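Grippers, day whatever

Last updated: 20/12/2019

Quick one, typing this with one thumb basically because the other hand is wrecked. Three sessions down this week and my wrist feels like I've been opening jars for a living.

So for anyone who missed the last post. We're collecting demonstrations for the learning side of Zirkatport. No robot arm for this part. You hold a gripper, squeeze it, do the job yourself, and the thing records what it sees. Then do it again. And again. The target is 100 good demos per task before Jörg will even start a training run, and good is doing a lot of work in that sentence.

What counts as good, according to the sheet Britta Kröger made me sign (she really did make me sign it):

Start with the fingers open. Marker on the other gripper visible at the start. No talking with your hands. Smooth moves, no jabbing. If you drop something, finish the demo anyway and tag it as a drop, don't delete it.

That last one I keep getting wrong. My instinct is to bin the ugly ones. Jörg Heitmann caught me doing it and we had a bit of a chat. He wants the drops. He wants the bit where you fumble and recover, becuase a model that only ever saw clean grabs has no clue what to do when the grab goes sideways. Fine. OK. Makes sense, still hurts to keep them.

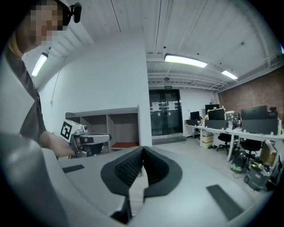 Handovers are the worst so far. Two people, a gripper each, one passes and one takes. Sounds like nothing. But you both slow down at the exact same moment, like two people at a door, and then somebody lunges. First 12 we recorded were all lunges. Britta watched them back and just said "no" and went to get a coffee.

What helped - counting out loud. Then we had to stop counting out loud since we'd started moving on the beat, every single pass with the same timing, and Jörg said the model would learn the beat. So now the passer decides and the taker waits. Awkward pauses and all. The pauses are apparently good data. Great, I'm excellent at those.

Other stuff, no order:

Calibration first thing AND after lunch. I skipped the second one on the Postcombe set and the whole afternoon is suspect now. My fault.

Keep the marker clean. Thumbprints.

The soft fingers are nicer than the old hard ones by miles. They sort of give around whatever you're holding so you can be lazy with the angle. Maybe too lazy? Asked Jörg, he shrugged.

Switch places. I'd been the passer in every run and my arm only comes in from one side, so that's all the model was ever going to see. Swapped, redid the lot.

Label while you still remember. I left 2 sessions till the end and had to guess wich was which from the cups. Never again.

Next up is the towel task, folding, which Britta says is easy and I don't believe her. Still short of the 100 on handovers too so there's more of that first. Will post the success numbers when there are any. Right, ice pack.

7 comments
Shared 4 times

Recent posts
Elleo build notes, part two
Why the Hollmann mount had to go
Moving the desks again
Postcombe set: what went wrong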